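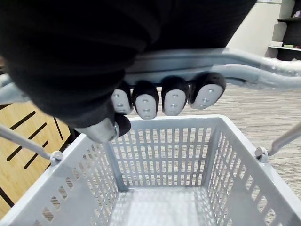 **Gotmont grasp planner, version 2**

I've run Gotmont on our mock grocery setup since May. It takes a camera feed, proposes grasps and hands joint targets to the controller. Setup took 7 hours, most of it spent on hand-eye calibration.

Basket handles are its strong point. It treats a bar as a bar and closes all the fingers together.

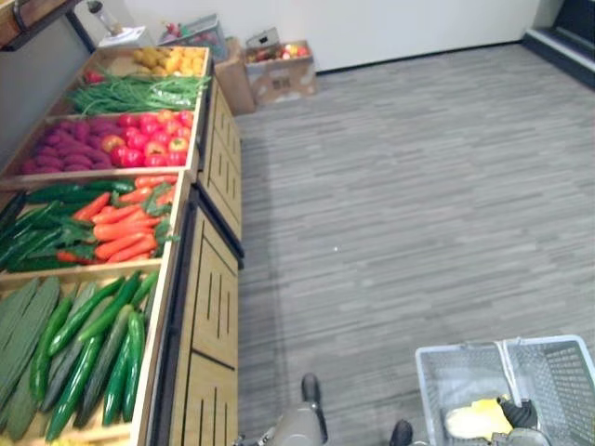 Produce is weaker. Cucumbers in a pile get merged into one object, and I had to cap proposals at 100 per view to keep planning time sane. Tomatoes segment fine.

The log viewer is slow — Rana's is better. I'd still renew.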